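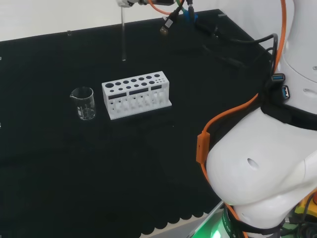

Test Tube Wednesdays: our robotics club gallery

Hi and welcome to the Ikville robotics club page! I've been promising my folks (and half my homeroom) that I'd put something up about what we've been doing all spring, so I finally sat down and did it. Our project is called Prunari. The goal is easy to say and really hard to do: get a robot arm to put a glass test tube in a rack without a person touching anything. We're entering it in the Durnov Challenge in July, in the lab helper category, and I am already nervous.

A little background for anyone new. The Durnov rules give you 200 points for a full run, and you lose some every time the tube bumps the rack or you have to stop and restart. Our best practice score so far is 143... just kidding, I wish! It's 99. But our first one was zero, so I'm pretty happy with 99.

We picked the glass tube on purpose. Plastic would be way less scary, but clear glass gives you extra credit, and it's a real pain for the cameras. They lose the edge of it all the time against a shiny background. Putting black cloth on the table helped us more than two weeks of messing with the code did – I'm still a little mad about that.

The other headache is the rack. You'd think a hole is a hole, but if the tube comes in tilted it can go through the top just fine and then catch on the shelf underneath. So we've been working on the angle a lot, and on slowing way down for the last little bit. I wrote most of the slow-down part and I'm very proud of it, even though it makes everybody watching groan.
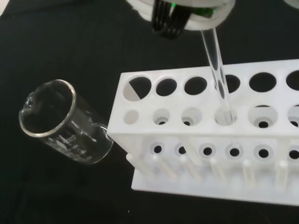
Each try gets saved in our log with the starting angle, which hole we were going for and a note on what happened. We're up to 583 tries now, and I typed in 243 of those myself (my handwriting is on the paper ones too, sorry in advance to whoever has to read them). The beaker has a spot in the log as well, because bumping it costs points and it has to be in the same place for every run.

Next up is pulling the tube back out, which we've barely started. After that comes moving it from one hole to another, and that's the part of the challenge worth the most. Big thanks to Frerichs Hardware for letting us have our snack sale out front, the brownie money goes straight to our entry fee. Practice is every Wednesday after last bell and you don't need to know how to code. Come by and watch a few runs, and bring a snack if you can!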